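Overdue boat at Sevness, who do I ring and how long do I wait?

Asked in: On the water / Safety

My brother in law took the small boat out from Atstead slipway this afternoon, meant to be back by 4. Now gone half five, phone straight to voicemail. Signal is rubbish past Sevness point so could be nothing. Dont want to waste anyones time. Is there a set wait? And is it the coastguard or police? Boat is called Urnus, white, outboard, two aboard.

3 answers

Answer 1 (marked helpful, 289 votes)
Ring now. 999, ask for Coastguard. No set wait, that's a myth. They'd much sooner have a call at 90 minutes late than at midnight. Have ready:
name and colour of boat, engine or sail
how many on board, ages, any medical stuff
where they left from and where they were heading
lifejackets, flares, radio or not
what car they came in and where it's parked
Then keep your phone free. If they turn up, ring back and say so straight away, otherwise people are still out looking.

Answer 2
Agree with above. Would add, check the slipway if someone can get there safely, is the trailer still there etc. We had a false alarm in December, he'd landed at Barros with a dead battery and was sat in the cafe. Coastguard were lovely about it, no telling off at all. Do NOT go out in another boat yourself, thats how you get two lots missing. 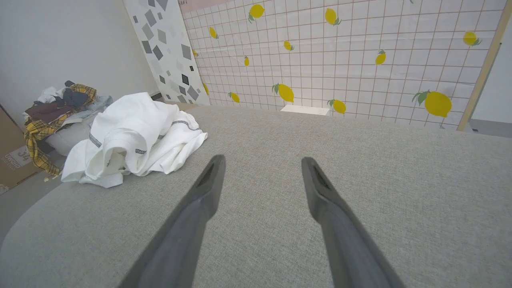
Also for next time, leave a note with someone ashore. Route, time back, who to ring if late. Takes a minute. And a handheld VHF, phones are no good round there as you say.

Answer 3
police will just pass you on to coastguard anyway. tide turns early evening i think so they may be waiting for water to get back in, but dont rely on that, ring

Comment from asker: rung them, thanks all. they're checking now. will update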